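Decluttering by subscription

My cousin Fanni Katona signed up for Brostex in July and spent most of a long lunch trying to get me to do the same. You pay 20 dollars a month and an app tells you which of your belongings to get rid of. I said I had a spouse for that. She sent me the link anyway.

So I did the free trial. The first thing it wants is a list of everything you own in one room. I picked the hall closet, thinking it would be quick. It took me 4 evenings. The app then gave each coat a "keep score," and the coat I wear every day got a lower one than a raincoat I bought for a wedding and have hated ever since. There's no way to argue with it. I looked. 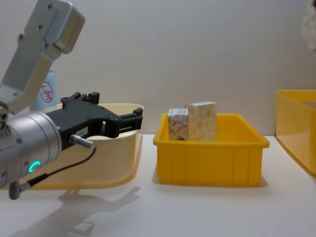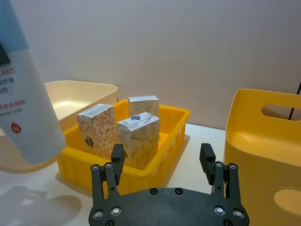
What bothers me more is the shop. Once you agree to part with something, Brostex offers to sell you a better version of it, or a set of bins to put the remaining ones in. The bins are not cheap. I've read the help pages twice and still can't tell whether the scores have anything to do with what's in stock, and my email asking about it got a coupon in reply.

Fanni says she has cleared out about 700 things and sleeps better. Maybe so. She also moved to a smaller apartment that same month, and I suspect the movers' quote did a lot of the work.

My neighbor Zsolt Magyar puts a box by his front door and drops stuff in it when he's annoyed with it. When the box is full he drives it to the thrift store. I've started doing that. The raincoat went in first, keep score and all, and I canceled the trial at 8 this morning, which took three screens and a survey.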